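4.3 Camera cables and home pose

Do this section with the arm supply switched off. Both arms must already be bolted to the base plate (section 4.1).

1. Plug the camera cable into the wrist module. The connector fits one way only.
2. Lead the cable over the wrist and down the upper link to the base. Do not tie it at the elbow.
3. Move each arm by hand through its full travel. If the cable pulls tight at any point, add slack and repeat.
4. Switch on the supply and run the Trumska home routine with the speed limit at 300.

CAUTION: Keep hands outside the enclosure while the routine runs. The arms do not stop on contact. 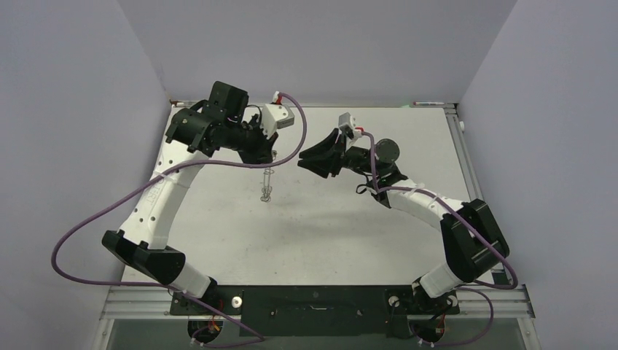 Home pose is set in the Lumanlan config file, one block per arm. Left and right values are mirrored, so a change to one block must be made in the other with the sign reversed. Leave a gap between the grippers as they face each other over the back half of the table. The purple camera cables should hang in free loops off the sides, clear of the work surface.

Note: Builds before 83 ignore the right block. Update first.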